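Section 7: Cloth handling and tidying chores

Read this section before you set up any task with towels, throws or clothing. The Tindeck hand controllers cope well with hard objects. Soft ones are slower, and the software cannot yet do every chore without a person close by.

What it can do now: pick up a flat cloth, hold it by one edge, move it to another part of the surface.

What it cannot do reliably: fold a fitted sheet, turn a sleeve the right way out, find the corner of a crumpled cloth.

Setting up a cloth task

1. Cover the work surface with a plain sheet and smooth out the larger creases.
2. Choose a cloth in a colour that stands out from the sheet.
3. Leave a few everyday items on the surface. A bare surface gives results that will not hold up in a real home.
4. Take one controller in each hand and close both grippers once to check that they move freely.
5. Pinch the cloth near an edge. Lift slowly until it hangs clear.
6. Lower the cloth, open both grippers and save the run.
7. Repeat up to 2000 times for a new chore, changing the starting position of the cloth each time.

Note: Runs saved before January must be converted in Plerholm before they are mixed with newer ones.

Caution: Do not pull the cloth tight. A hard pull can strain the finger linkages and bring up error 2072. If this happens, let go of the cloth and restart the controller.

Caution: Never leave an automatic folding run unattended. Stay within reach of the stop button.

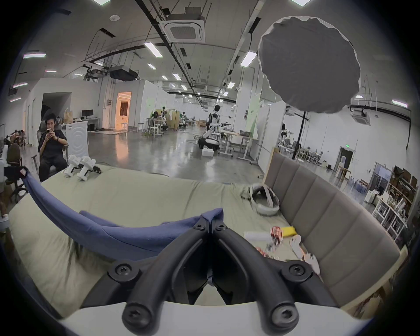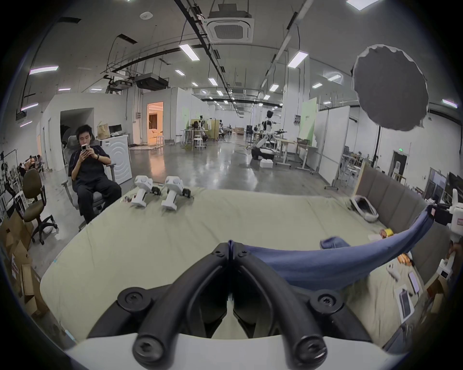 Fig. 4. Blue cloth on a covered surface: gripper over the cloth (first view); cloth held between two grippers (second view).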